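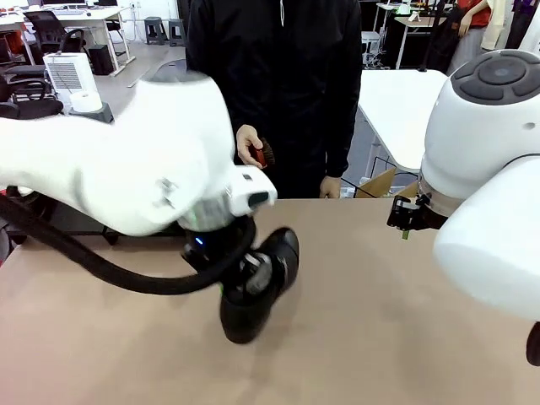 Page 45

5.2 Recording a demonstration with two arms

Before you start, check that the table is clear and that both grippers respond to the hand controls. One person drives the arms. A second person stands across the table and presents or takes back objects, such as a brush.

1. Set the speed limit to Training in the Drekow console.
2. Move both arms to the start pose and wait for the prompt.
3. Press Record. Bring one gripper toward the object slowly, with the fingers open.
4. Close the fingers only when the helper says "ready".
5. Keep the other gripper still. If it is already holding a part, do not release it until the step is complete.
6. Press Stop, then save or discard the take.

CAUTION: The helper must keep both hands clear of the wrist joints. Fingers can close without warning if the control link drops.

NOTE: Leave slack in the arm cable – a tight cable pulls the wrist off its path and spoils the take.

If the console shows error 152, return to step 2. Do not edit a failed take to save it.

Section revised 16 February 2023, S. Sani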